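第四章 换装夹爪与对比试抓

本章适用于已经按第三章把机械臂固定好、Bitov 控制器也能正常开机的读者。

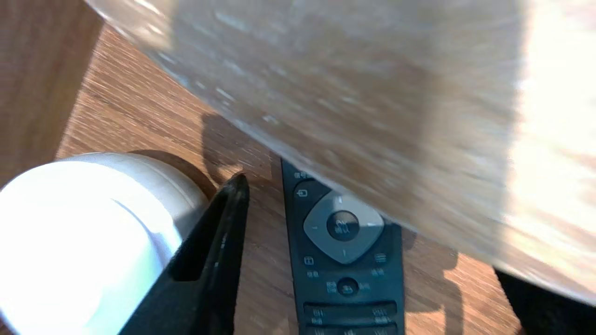 4.1 这一章怎么读

您好，欢迎来到第四章。前面几章大家多半是跟螺丝、线缆和网线打交道，从这里开始，手臂前端总算要装上能抓东西的家伙了，想必您也等得有点心急。不过还是请先花一杯茶的工夫把本节看完，再去拿扳手。

本章要做的事情说起来很简单：先把 Flovex 夹爪装到腕部，配上 Gaillard 腕部相机，在桌面上抓几样家里常见的小东西；然后换上 Gulus 夹爪，用同样的东西、同样的桌子、同样的相机设置再抓一遍，最后把两份记录放在一起看。听着像是一个下午就能干完的活，第一次做的朋友却往往要拖到第二天，时间大多耗在线缆走向、相机角度和光线上。所以这几处我写得格外啰嗦，您要是老手，跳着看也完全没问题。

如果您手上只有其中一种夹爪，也不妨把对应的小节做完，记录表照样能用，以后添了另一种再补上就行。4.3 节讲 Flovex，4.8 节讲 Gulus，中间几节两种夹爪通用。

本章的步骤由 Mostafa Ghoneim 在试验台上逐条走过，最近一次修订是在 10月15日 星期二。您手里如果还是八月的旧版，请特别留意 4.5 节，控制器菜单的顺序有改动，照旧版操作会在“末端工具”那一页找不到保存键。

文中会出现两种提示，先说明一下。

注意：提醒您某处容易做错，做错了一般可以重来，顶多浪费些时间。

小心：关系到人手、设备或者被抓物品的安全，请务必照做。

4.2 动手之前的准备

请把下面这些东西放在手边。不用摆得多整齐，够得着就好，只是别放进手臂的活动范围里。

Flovex 夹爪，连同随附的转接法兰和一小袋螺丝
Gulus 夹爪，连同它自己的转接法兰（两种法兰外形很像，孔位却对不上，请别混放）
Gaillard 腕部相机和它的弯角支架
Bitov 控制器，带急停按钮
内六角扳手一套
扎线带或者魔术贴绑带，我个人更喜欢魔术贴，拆的时候不用找剪刀
一卷低黏度的美纹纸胶带，用来在桌面上做标记
不掉毛的软布一块，擦镜头用
记录表，纸的或者电子的都行，格式见 4.9 节

桌面方面，请选一张稳当的桌子。木纹桌面完全可以用，我们自己也常在木纹桌上试，只是纹理深的桌面会让相机画面里多出许多细线，4.4 节调相机时要稍微多一点耐心。玻璃桌面和高光漆面不太建议，反光太厉害，调到最后往往还是得铺一块布。

至于场地光线，请在您平时打算用机械臂的时段、平时的光线下做试抓。有的朋友会专门把窗帘拉得严严实实，打上漂亮的灯，抓得样样顺利，等到真正用的那天阳光一照进来，又得全部重调一遍。

准备步骤如下。

1. 按下急停按钮，确认控制器面板上的状态灯变为红色。

2. 关闭控制器电源，等面板完全熄灭后再碰腕部的接头。

3. 用手轻轻托住手臂前段，确认关节已经抱死，不会往下沉。如果感觉到下沉，请回到第三章检查制动器，先不要往下做。

4. 把腕部法兰面擦干净。上面如果还留着出厂时的保护膜，请整张揭掉，边角上的残胶也要擦净。

5. 把桌面收拾出一块足够手臂活动的地方，杯子、水壶、带电的插线板都请挪远一些。

小心：手臂断电以后关节依然可能在外力下缓慢移动。拆装夹爪时请始终用一只手扶着腕部，脸和头发不要凑到腕部正下方。留长发的朋友请把头发扎起来。

4.3 安装 Flovex 夹爪

Flovex 的安装顺序是先法兰、后夹爪、再接线。有人习惯先把夹爪和法兰在桌上拼好，再整个往腕部装，这样也装得上，就是夹爪本体会挡住扳手，有一颗螺丝怎么都拧不到位，装的人常常要憋出一头汗来。还是按下面的次序来吧。

1. 取出 Flovex 转接法兰，找到边缘上的小缺口。把缺口对准腕部的定位销，平平地贴上去。贴好后法兰应该转不动，如果还能左右晃，说明销子没有入孔，请取下重来。

2. 用随附的 6 颗螺丝固定法兰。先每颗都用手带上几圈，再按对角的顺序用扳手逐步拧紧。

注意：不要先把某一颗拧死再去装其他的，法兰会歪。歪得很轻的时候肉眼看不出来，可等您做到 4.6 节的标记对位，就会发现夹爪闭合的位置总是偏到一边，再回头拆就很让人泄气了。

3. 把夹爪本体推进法兰的滑槽，听到“咔”一声后，扳下侧面的锁扣。锁扣要完全贴平，手指摸过去没有凸起。

4. 手动把两根手指分开，再合拢，来回几次。手感应该是均匀的，略带一点阻力。要是某一段发涩，看看手指根部有没有夹进塑料袋的碎屑，新夹爪开箱时很容易带进去一点。

5. 将夹爪线缆插入腕部侧面的圆形接口，接头上的凸点朝外，插到底后顺时针旋紧锁环。

6. 让线缆在腕部后方留出一个松松的弯，再用魔术贴固定在前臂上。

弯要留多大，这是我被问得最多的问题之一。最可靠的办法是扶着腕部，用手把它慢慢转到两个方向的极限，看线缆有没有绷紧，有没有垂到手指前面去。绷紧了就多放一点，垂下来了就往后收一点。收完请再转一遍，不要嫌麻烦。

7. 检查手指上的防滑套。套子应该套到根部，没有翘边。指尖如果有划痕或者擦痕，一般不影响使用；要是裂开了，请先换新的再做对比，旧套子配新套子得出来的结果，您自己过几天看了也会不放心。

小心：拧螺丝和推夹爪的过程中，请保持急停按钮处于按下状态，控制器处于断电状态。

4.4 安装和调整 Gaillard 腕部相机

相机这部分请留出充裕的时间。夹爪装歪了，您很快就能看出来；相机差一点点，画面依然是有的，手臂也依然会动，只是抓取位置时好时坏，很折磨人。

先讲安装。

1. 把弯角支架卡在腕部侧面的导轨上，支架的开口朝向手指一侧。

2. 将 Gaillard 相机放进支架，镜头朝着指尖方向，先用手拧上固定旋钮，别拧太紧，等下还要调角度。

3. 接上数据线，和夹爪线缆走同一条路线，一起绑在前臂上。

4. 用软布轻轻擦一下镜头。请别用纸巾，也别哈气。

5. 接通控制器电源，松开急停，等待开机画面结束。此时手臂保持静止，属正常现象。

6. 在控制器的主菜单里选“相机预览”。

画面出来以后，接下来就是调角度。理想的画面里，两根手指从下方伸进来，指尖看得清楚，待抓的东西落在两指之间。手指不必整根都在画面里，其中一根露得多、另一根露得少也没关系，只要两侧指尖合拢时的位置您能判断出来就行。反过来，要是为了把手指完整地拍进去而把相机抬得太高，桌面上的小东西就会变得很小，上头的字和按键都糊成一片，看了反倒吃力。

调角度的具体做法：

1. 在指尖下方放一件有明显长边的东西，遥控器就很合适，让它的长边大体沿着手指伸出的方向。

2. 一手扶相机，一手松开固定旋钮，慢慢俯仰，直到指尖和遥控器的按键区同时进入画面。

3. 将旋钮拧紧，再看一眼画面。很多时候拧紧的那一下会把角度带偏，偏了就松开再来。

4. 在预览菜单中打开“近物提示”。

“近物提示”这一项值得多说两句。腕部相机离桌面近，凡是比桌面高的东西，盒子也好，板子也好，立着的杯子也好，只要靠近镜头，就会在画面里占去很大一块，而且多半是虚的，还可能把要抓的东西遮住一截。人眼看预览时很容易忽略这一层，心想东西明明就在桌上嘛，可控制器只认得它看见的部分，遥控器被挡住了上半截，它就会把剩下的那一段当成整个物体，抓取点也跟着往下移。打开这个提示以后，画面里出现大片虚影时，预览边框会变成黄色，您看到黄框，就把附近较高的东西挪开，或者换个接近方向。

当然，如果您正想试一试部分遮挡的情况下夹爪表现如何，那就大大方方地留着它，只是要在记录表的“遮挡”一栏里写明，两种夹爪用同样的摆法各做一遍。

接下来是曝光。

1. 在预览菜单中选“曝光”，先用自动挡看一会儿。

2. 观察画面中最亮的地方。浅色物体和被太阳直接照到的桌面，在自动挡下可能会白成一片，细节全无。

3. 切换到手动挡，把曝光往下降，降到浅色物体重新看得出边缘为止。

4. 再看最暗的地方。黑色的遥控器放在阴影里，按键和印字是否还分辨得出？如果完全黑了，就往回升一格。

5. 来回找一个两头都能接受的位置，按“保存为试抓设置”。

有阳光斜照的桌子，要做到亮处和暗处都清清楚楚，说实话很难。白的圆的东西，受光的那一面总会过亮一点；手指和旁边物件投下的影子也会压在桌面上，边缘还挺硬。我们的经验是优先照顾被抓的那件东西：抓黑色遥控器，就让遥控器清楚，旁边白色的物件亮一些也无妨；抓白色物件，就反过来。不过请记住，一旦定下来，换夹爪之后也要用同一份设置，千万别顺手又点回了自动挡。

注意：太阳是会走的。一轮试抓如果做了很久，结束时的光线和开始时可能已经很不一样。建议每抓完一种物品就看一眼预览，影子如果已经爬到物品上面，在记录表里写一笔，不需要重调。

4.5 在 Bitov 控制器中登记夹爪

Bitov 控制器需要知道前端装的是什么，才会给出合适的开合范围和力度。登记的时候请坐下来慢慢按，屏幕不大，手一快就容易按到旁边去。

1. 在主菜单选“末端工具”，再选“新建”。

2. 在品牌列表中选择 Flovex，型号一栏按夹爪铭牌填写。

3. 给这份配置起个名字。名字请尽量写得让自己以后看得懂，比如“弗洛_窗边桌_试抓”。起名叫“测试”“新测试”“新测试再来”的朋友，过两个礼拜多半会来找我们问哪一份才是对的。

4. 在“开合行程”页上按“自动测量”。夹爪会自行张开到底，再合拢到底。这期间请不要把手伸过去，也别在指间放东西。

5. 在“夹持力度”页上选择第 3 档。这是本章对比试抓统一使用的力度，Flovex 和 Gulus 都设成这一档。

6. 在“闭合后停顿”一栏填入 600 毫秒。手指合拢后会停这么久再抬起，给物品一点安稳下来的时间。

7. 向下翻到页面末尾，按“保存并启用”。旧版中的保存键在页面右上角，新版移到了末尾，请务必翻到底。

8. 返回主菜单，确认状态栏里显示的是您刚才起的名字。

小心：自动测量时如果听到连续的“嗒嗒”声，或者手指合到一半就停住了，请立刻按下急停，检查手指根部和滑槽。没找到原因之前请不要反复重试，电机会发热。

说到力度，有些读者会觉得第 3 档偏轻，抓遥控器这种表面光滑的东西不放心，于是想往上加。我很理解这种心情，但还是请您第一轮老老实实用统一的档位，把两种夹爪都做完。您要是愿意，之后可以再加做一轮高一档的，另外记一张表。两件事混在一起做，最后就分不清是夹爪的功劳还是力度的功劳了。

4.6 摆放试抓物品

挑东西是件挺有意思的事，家里办公室里随手拿几样就好，不必去买专门的测试块。我们推荐从遥控器开始。它细长，扁平，表面又光滑，按键的地方还有高低起伏，手指夹在什么位置，差别一下子就显出来了。而且人人手边都有，坏了大不了换一个，不像手机那样让人提心吊胆。

选遥控器时请留意几点：

电池请先取出来，免得夹到按键时把电视或者空调打开，吓人一跳。取出电池后盖子要盖好，盖子松的话用一点胶带粘住。

机身上有大块方向键的，请记下夹持点离方向键有多远。有宽长条按键的，键面边缘常常凸出一些，指尖压在凸边上和压在平面上，手感与结果都会不一样。

印字清不清楚不影响抓取，但可以当作对焦的参照。比如“信号源”这类小字，在预览里能大致读出来，说明相机离得够近；如果您打算让后续程序去识别按键上的字，就要再靠近一些，或者把光线弄柔和一点。

除了遥控器，再挑一件圆形的浅色物件和一件软的东西，就很够用了。圆的容易滚，软的容易变形，正好补上遥控器照顾不到的情形。

摆放步骤：

1. 用美纹纸胶带在桌面上贴出一个小小的角，作为物品的定位点。胶带只贴在物品的下端外侧，不要贴到物品底下去。

2. 把遥控器的一角抵住胶带，长边顺着手指方向，可以带一点点倾斜。

3. 让手臂移动到预览位，从相机画面里看遥控器是否在两指之间。偏了就挪胶带，不要挪手臂。

4. 让手指以慢速合拢一次，不抬起。观察两侧指尖是不是同时碰到机身。如果总有一侧先到，遥控器会被推着走一小段，请把胶带朝另一侧微调。

5. 调好以后按下“记住此位”。

注意：旁边如果还放着别的物件，请确认手指张到最开时不会碰到它。浅色的圆形物件紧挨着手指外侧时，尤其容易被蹭到，一蹭就滚，一滚就要满屋子去找。

4.7 进行一轮试抓

终于到了最热闹的部分！请先深呼吸一下，把急停按钮挪到您惯用的那只手边上，然后按下面的步骤走。

1. 确认人和宠物都在手臂活动范围之外。家里有猫的朋友，请把门关上。

2. 在控制器上选“试抓”，物品名填“遥控器”，次数填 17。

3. 速度选“慢”。第一次做请不要选“中”，更不要选“快”。

4. 按“开始”。手臂会移到物品上方，停一下，下探，合拢，停顿，抬起，再放回原处。

5. 每抓完一次，控制器会发出一声提示音，等您按“成功”“滑脱”或者“未夹住”。请看清楚再按，不赶时间。

6. 如果物品放回后偏离了胶带，请先按“暂停”，等状态灯变成黄色，再伸手把它摆正，然后按“继续”。

7. 做完一轮后，控制器会自动回到预览位。

有人会问，为什么不让控制器自己判断抓没抓住。它当然能判断，菜单里也有这个选项，只是在第一次对比时，我们希望您亲眼看着每一次。滑脱有很多种滑法：刚抬起来就掉的，抬到一半慢慢往下溜的，还有一头翘起来、斜斜挂在指尖上不肯掉的。这些在控制器里统统只记作一个“滑脱”，而您在旁边看几回，心里对这副夹爪的脾气就有数了。

怎么算“成功”呢？本章的约定是：物品离开桌面，到放回之前没有掉落，也没有明显转动，就按“成功”。斜挂在指尖上的，请按“滑脱”，并在备注里写“斜挂”。只要两种夹爪用同一条标准，略宽一点略严一点都无所谓，怕的是上午严下午宽。

小心：暂停状态下手指仍保持夹持力。如果物品还夹在手指之间，请先选“松开”，用另一只手在下方接住，再去取。不要硬拽。

小心：任何时候听到异响、闻到焦味、看到线缆被挂住，请先按急停，再想原因。按急停不会损坏设备，也不会丢失已经保存的记录，您尽管放心按。

4.8 换装 Gulus 夹爪，重复试抓

Flovex 的一轮做完后，先歇一会儿，喝口水。换装本身不难，难的是换完以后别的东西都要保持原样。下面的步骤里，凡是写着“不要动”的，请真的不要动。

1. 按下急停，关闭控制器电源，等面板熄灭。

2. 桌上的胶带和周围的物品不要动。遥控器可以拿起来，免得工具掉下去砸到它。

3. 旋开夹爪线缆的锁环，拔出接头。相机数据线不要动。

4. 一手托住 Flovex，一手扳起锁扣，将夹爪沿滑槽退出。

5. 拧下法兰螺丝，取下法兰。螺丝请放进 Flovex 原来的小袋子里，Gulus 有自己的螺丝，长度不同。

6. 装上 Gulus 的法兰。它的定位缺口在背面，贴上去之前要先翻过来看一眼位置，再对准定位销。

7. 装上 Gulus 本体。它没有锁扣，靠侧面的旋环锁紧，拧到两道刻线对齐为止。

8. 接线，留弯，绑好，再照 4.3 节的办法把腕部转到两头检查一遍。

9. 通电，松开急停，按 4.5 节登记 Gulus，力度与停顿时间填得和之前一样。

10. 打开相机预览，载入先前保存的试抓设置。

到了这里，您大概会发现画面和刚才有些出入。两种夹爪的手指形状不同，从相机里看去，指尖的位置会有移动，画面下方黑色的部分也可能多一块或者少一块。只要指尖还看得见，物品还在两指之间，就不用去碰相机支架。如果指尖跑到画面外面去了，那就只好重新调角度，调完之后请把这件事写进备注，Flovex 那一轮最好也用新角度补做几次，好有个参照。

11. 把遥控器放回胶带处，做一次慢速合拢，检查两侧指尖是否同时碰到机身。Gulus 的手指合拢时略带弧线，接触点和 Flovex 不完全一样，属正常。如需微调，请在控制器的“工具偏移”里改，胶带不要动。

12. 照 4.7 节再做一轮，次数同样填 17。

注意：换装后的第一次自动测量，Gulus 会比 Flovex 慢一些，中途有一段停顿，屏幕上也没有进度提示。请耐心等它做完，别以为死机了就去关电源。

4.9 填写记录表

控制器里会存一份自动记录，但我还是强烈建议您自己另填一张表，哪怕字迹潦草一点。栏目可以照下面这样写：

日期与时段：
夹爪名称：
配置名称：
物品：
摆放方向：
光线（阴天、侧光、直射、灯光）：
遮挡（无、有，写明是什么挡住了哪一部分）：
相机设置名称：
夹持力度：
成功次数：
滑脱次数：
未夹住次数：
备注：

备注一栏请放开了写。“左指先到”“抬起时转了一点”“按键被压下去了”“影子盖住了上半截”，这样的短句子以后翻出来最有用处。Mostafa Ghoneim 自己的备注里还有“隔壁在装修，桌子有点抖”这样的话，后来核对数据时还真帮上了忙。

比较两张表的时候，请先看备注，再看次数。两副夹爪如果次数差得很少，那就多做几轮再下判断，或者干脆看您平时抓什么东西多。常抓扁平物件的和常抓圆形物件的，最后选的很可能不是同一副，这也没什么好奇怪的。

4.10 试抓中常见的情况

画面里有一大块虚的东西，挡住了物品
查看物品附近有没有比它高的板子、盒子或其他物件靠近镜头。挪开以后再看预览。如果场地里没有可疑的东西，请检查相机支架有没有松动，或者线缆有没有垂到镜头前。

物品一半在阳光里，一半在阴影里，控制器识别出两件物品
在“识别”菜单里打开“合并相邻区域”。若仍然分成两块，请把物品连同胶带一起平移到全亮或者全暗的地方，两种夹爪都要在新位置重做。

木纹被当成物品边缘
把“最小边缘长度”调大一格。深色细纹的桌面常有这种情况，调一格通常就好，调得太多会连遥控器的短边也认不出来。

黑色手指和黑色遥控器连成一片
多见于曝光偏低或者手指影子正好落在遥控器上的时候。先升曝光，再考虑换接近方向。还不行的话，可以在遥控器侧面贴一小条浅色胶带，并在备注中写明。

夹住了，抬起时遥控器绕着指尖转
夹持点偏离重心。取出电池后重心会往另一头移，这一点容易忘记。请把夹持点沿长边挪一挪，每次只挪一点，再做慢速合拢检查。

合拢后按键被压下去
一般是手指下探得太深，或者接触点刚好在凸起的键面上。把下探高度抬高一格，或者改夹机身两侧。

夹爪合拢了，控制器却显示“未闭合”
确认线缆锁环已旋紧。旋紧后仍有此提示，请重做一次自动测量。再不行的话，请检查启用的配置是不是另一副夹爪的，换装以后忘记切换配置，是大家最常犯的一个小错。

相机预览一卡一卡的
检查数据线有没有被绑得太紧。魔术贴绕得松一点，画面往往就顺了。

4.11 收工与存放

1. 让手臂回到停放位，按下急停，关闭电源。

2. 取下夹爪的话，请先把手指合拢再装盒，防滑套朝里。要是明天接着用，留在手臂上也可以，盖一块布防尘就好。

3. 相机请套上镜头盖。相机尽量留在支架上，角度好不容易才调好，拆下来怪可惜的。

4. 桌上的美纹纸胶带，如果后面几天还要接着做，就留着别撕；不做了请当天撕掉，时间久了在木桌面上容易留胶。

5. 把遥控器的电池装回去。

6. 将控制器里的记录导出一份，和手写的表格放在一起，文件名里带上夹爪的名字。

第五章会讲如何把试抓得到的偏移量写进正式程序，做之前请把本章的两张记录表都准备好。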